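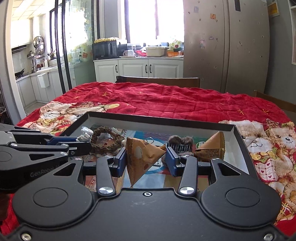
**Cleaning a cloth tablecloth between craft fair days?** I sell small odds and ends at the Rennie fair and I'm out from 6 in the morning. My table has a red cloth with cartoon animals printed on it, and the last one I washed hot came out pink. Is there a way to freshen it overnight?

**Senga Matheson** – Cold wash, inside out, then hang it. Mine is 100 percent cotton and has kept its color. Don't use bleach.
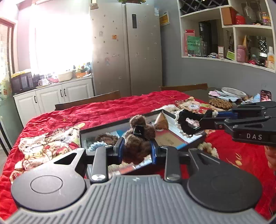 *Rennie Fair Notes, no. 48, p. 6*

The notes say to test a corner first with a damp white rag. If red comes off on it, wash the cloth alone. Plush items can pick up dye from a damp cloth too.

**pullov414** – just buy a second one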